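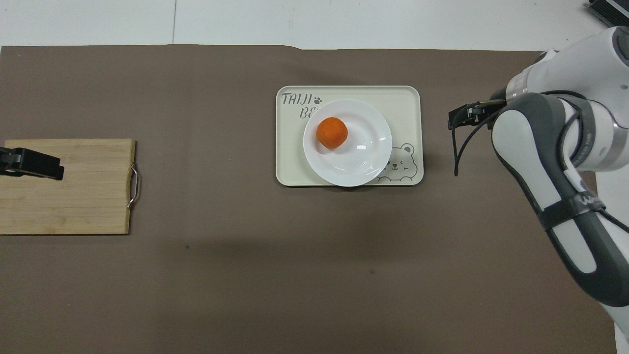 附图一:盘在托盘上,竹砧板居左。

第103条

《摆放规程》由Driltano公司编写,适用于Jovthorpe分部全部用餐位。规程共278页,我负责修订其中的“单人餐位”一章。前任是Rhys Baxter,十二月离职,交接材料为一个文件夹、一把钢直尺和一张写着分机号的纸条。分机号已停用。

修订工作的内容是删除。公司认为规程过长,要求凡不能说明依据的条文一律取消。单人餐位一章里,多数条文依据明确。砧板置于左侧,把手朝内,便于取用。圆盘置于托盘之上,盘沿不得超出托盘边缘。桌面须铺褐色垫层,四边平整,褶皱应在摆放前抚平。这些我逐条核对,逐条保留。

第103条原文如下:

“托盘文字应由对座一侧可正读。如对座无人,仍按此执行。”

没有依据,没有引用,没有修订记录。按照要求,应予删除。

我没有马上删。规程的写法有一个特点,越短的条文改动越麻烦,牵连往往在别处。我检索了全文。“对座”一词在单人餐位一章只出现过这一次。单人餐位按定义没有对座。一个不存在的位置,不应当承担阅读文字的功能。

我申请了一套器具,在Wevham楼的样板间里按条文复原。

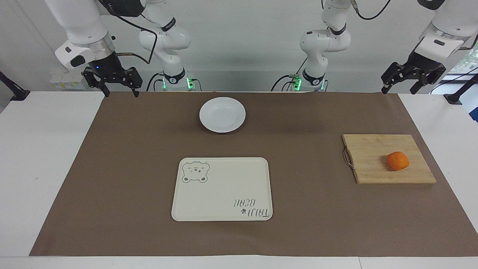
阅读时长:3分钟

托盘为浅色,圆角,低边,印有熊脸线描、文字和一枚小爪印。圆盘为白色。复原时先将圆盘移至托盘后方,以便看清托盘的印刷面。按第103条摆好以后,从我所在的一侧看,文字是倒的。

我绕到桌子对面,文字是正的。我又绕回来,文字是倒的。此项检查结果稳定。

接着考虑功能。假定用餐者坐在我这一侧,那么文字倒置对取用没有影响。盘是圆的,没有方向。托盘四角都是圆角,转半圈以后外形不变。倒置与正置在操作上等价,唯一的差别是谁能读到字。规程不规定等价项,这是编写通则。Rhys Baxter熟悉通则,通则的现行版本由他校对。

我给Kwofie仓库打电话,询问托盘到货时是否有固定方向。接电话的人说没有,托盘叠放,箱子怎么开就怎么拿。我问是否有别的分部对文字朝向提过要求。对方查了一会儿,说有一张旧的领用单,备注栏里写了字。我请对方念。

“带熊的。一件。”

领用人Rhys Baxter,用途一栏填的是“校验”。归还日期空白。

我把这一情况记入修订底稿,标为“待查”。待查事项须在本章定稿前关闭。

文件夹里有历次草稿。早期草稿中,该条所在的章节不叫“单人餐位”,叫“双人餐位”。条文较长:

“托盘供两人共用,圆盘居中。托盘文字应由对座一侧可正读,以便对座一方在等候期间阅读。对座一方不识字时,应由本座一方倒读。”

此处有铅笔批注,笔迹与纸条上的分机号一致:已试,可行。倒读速度随练习提高。

下一版草稿删去了倒读的一句,批注为:对座一方已识字,该句不再适用。

再下一版,章名改为“单人餐位”。凡“两人”均改为“一人”,“共用”一词删去,圆盘居中保留。改动用同一支铅笔完成,没有遗漏,替换得很干净。第103条缩成现在的样子,后面多出半句,“如对座无人,仍按此执行”。这一版没有批注。

我把几版草稿按顺序叠好,放回文件夹。从文本沿革看,该条属于章节改名以后未清理的残留,删除理由充分。从另一方面看,后半句是改名时新加的,新加的内容不能称为残留。两种判断都有文本支持。通则对此没有规定。

我在样板间又坐了一段时间,坐在本座一侧,试着倒读托盘上的字。第一遍较慢。爪印不需要读。熊脸倒过来仍然是熊脸,辨认没有困难。第二遍比第一遍快。批注所称的“随练习提高”可以认为得到验证,样本量不足,结论仅供参考。

样板间的灯按设定时间熄灭,走动后重新亮起。我走动了一次。

审核会上,分部主管翻到这一页,问第103条为什么还在。我说依据已经补充。主管看了依据栏,栏内写的是:

“为保持摆放方向一致,便于复核。”

主管说方向一致的话,朝哪边都行。我说是的,朝哪边都行,所以沿用原方向,可以免去改动。主管在页角签了字,翻到下一条。下一条讲抹布的折法,讨论用了较长时间,最后折法未变,用词由“对折”改为“沿长边对折”。

本章共删去62条。定稿日期3/24/22。

器具归还Kwofie仓库时,对方核对清单,问托盘是不是一件。我说一件。对方问先前那件要不要一并销账,领用单一直挂着,每到盘点都要解释。我说按遗失处理需要领用人签字,领用人已离职,签字无法取得,按规定应继续挂账。

对方说那就继续挂着。

我在用途一栏填了“校验”,备注栏空着,后来又要回单子,补了一句文字朝向,请按第103条。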